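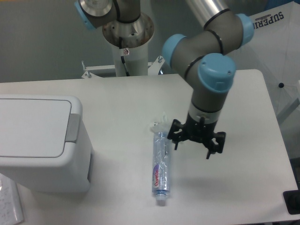
Pascal Ehlers asked whether we could please stop saying "good episode" when we mean "the bottle ended up in the bin," as a clumsy success and a clean one teach the policy very different things. Lots of nodding. It set the tone for a really lively meeting!

**Minutes, data collection group, Sat 23 September**

**1. Where we are**

The bottle-and-bin set stands at 2868 episodes after cleaning. That is almost double what we had at the last meeting, and the new ones are far more varied. Bottles now start lying at all sorts of angles, and crushed ones are in the mix from the first session on. The Putham bench is ahead of Presenberg, mostly on account of the longer Friday shift. Presenberg would like it noted that their reject rate is lower.

**2. Labels**

Back to Pascal's point. We went through a batch of episodes on the big screen and disagreed on more of them than anyone expected, which was great fun and a bit alarming. Agreed to split the outcome field:

- clean
- recovered (regrasp, or a nudge before the grasp)
- failed

Recovered episodes stay in the training set. There was real excitement about these, and the feeling is that we have been throwing away the most useful material we record. The old rejects will be gone through again, starting with the most recent.

Not settled: what to call an episode where the bottle goes in but the lid stays up. Parked until October.

**3. Crushed bottles**

Long discussion, the best of the morning. A crinkled bottle gives the fingers less to close on, and operators tend to come in beside the neck or the base depending on habit. Some wanted one approach written into the protocol. Others argued (persuasively!) that the spread of habits is what we want the model to see. We kept the spread. Operators will write the approach they used in the notes field so we can check the balance later.

Fuchs run sheets to get an extra column for bottle condition: intact, dented, crushed.

**4. Bin position**

Bin goes to 3 marked spots, changed between blocks and not within them. Lighting stays as it is for now. Shadows on the white tabletop came up again, and the view was that we should record with them and see what the model makes of it.

**5. Dumach replay tool**

Short demo of the new version. It jumps straight to the moment of contact, and scrubbing is finally smooth on the older laptops. Everybody wanted it immediately. Known problem: notes longer than one line are lost on export, so keep them short until the fix is in.

**6. Next block**

Target is 38 episodes per operator per shift, down from the old number, with a proper break in the middle. Fewer, better, and nobody teleoperating with tired wrists.

**Actions**

- Pascal: write up the three outcome labels with sample clips
- Putham: re-sort recent rejects
- Presenberg: mark bin spots, send measurements over
- All: install the Dumach update before the next shift

Next meeting in October, at Presenberg this time.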